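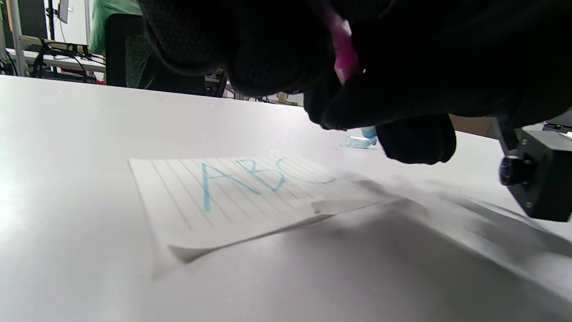
How many demonstrations do I need before a robot hand can learn to write three letters with a marker?

Plan on 171 good ones if the paper stays in one spot, and more if you let it move. I started with 18 and the policy could reach the paper but never pressed hard enough to leave a line. The jump came when I began recording both hands, the one holding the pad as well as the one writing. Before that the pad slid away on every try.

Posted by Bakari Temba

Thanks, that helps. A bit more on my setup, because I left it out of my post. I'm wearing tracked gloves on both hands and writing on a small lined pad at a white table. Each session I uncap a light blue marker, write, and cap it again. The finger data looks clean on playback. The wrist data drifts, and by the end of a long session the letters come out slanted in the replay even though they were straight on the paper. I also can't decide if the cap should be part of the task or if I should leave it off and only record the writing.

Posted by Jeptoo Langat
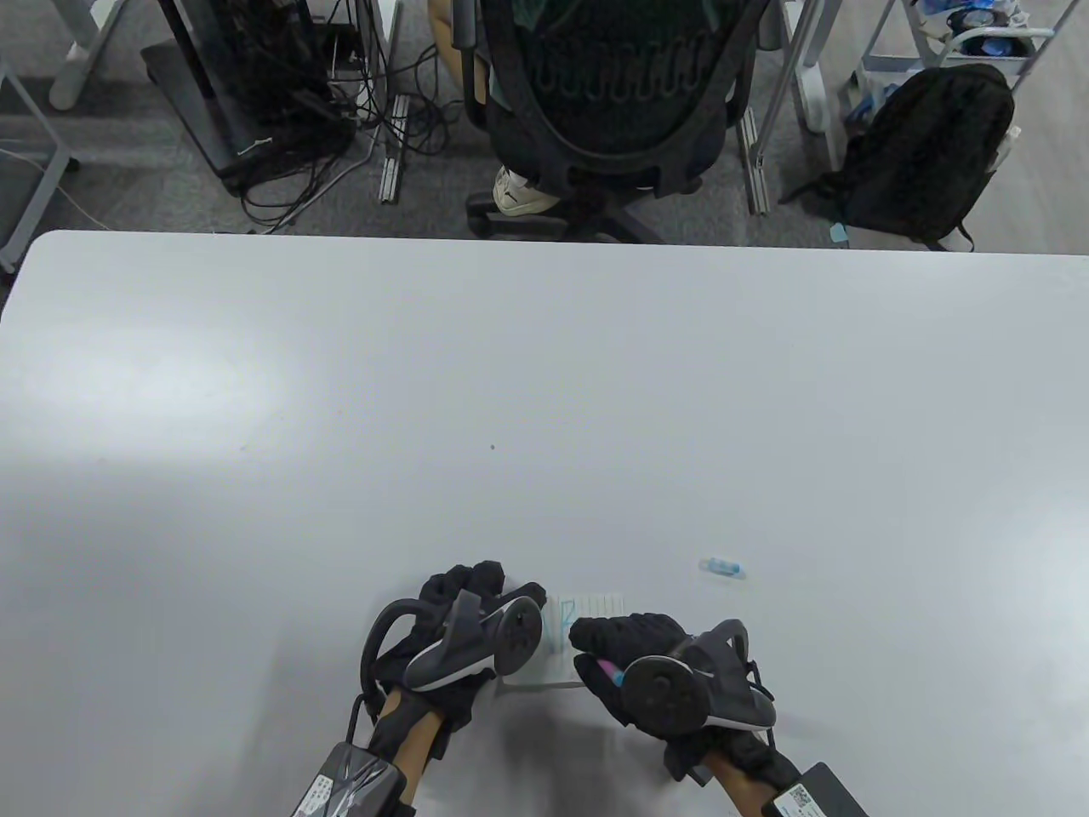 Writing on the pad with tracked gloves on both hands, marker cap off to the side.

The drift is probably the strap. If the tracker on the back of the glove can rock even a little, the error adds up at the pen tip, where you notice it most. Things to try, in this order:

Tighten the strap with your hand in a writing grip. A strap that is snug on an open hand goes slack when you pinch a marker.

Recalibrate every 2 sessions. We did it once a morning at Brotham and that wasn't often enough.

Keep your forearms on the table while you write. It feels stiff at first but the traces are much cleaner.

Check for cable pull. If the cable along your forearm is short, it tugs the glove when you reach for the cap. Leave a loop of slack and tape it down above the elbow.

On the cap, split it into its own task. Pulling a cap is a short two-handed move with a lot of force in it, and writing is a long light one. When I trained them together the hand gripped the marker as if it was still trying to pull the cap off. I kept 279 recordings of the mixed version and ended up cutting every one of them in half by hand. It took me until Friday night and I don't recommend it.

Posted by Obadia Massawe

I'd disagree on the cap. If you ever want the robot to do the whole job you need the handover in the middle, where the cap goes down on the table and the free hand goes back to the pad. Cutting it out means you have to teach that part later anyway. Just put a label at the moment the cap touches the table and you can train it either way.

Also use a darker marker. Light blue on white paper is hard to see from a head camera if there is glare on the table.

Posted by Araceli Xolalpa

same problem here with the slanted letters, did tightening the strap fix it? mine are the older gloves

Posted by Upendo Langat

Partly. The strap took care of most of the slant. What was left went away when I moved the pad closer to me so I wasn't reaching for it. I'm going with the label idea for the cap and will redo the set in December when I have the table back for a full week. I'm keeping the light blue marker for now so the new recordings match the old ones.

Posted by Jeptoo Langat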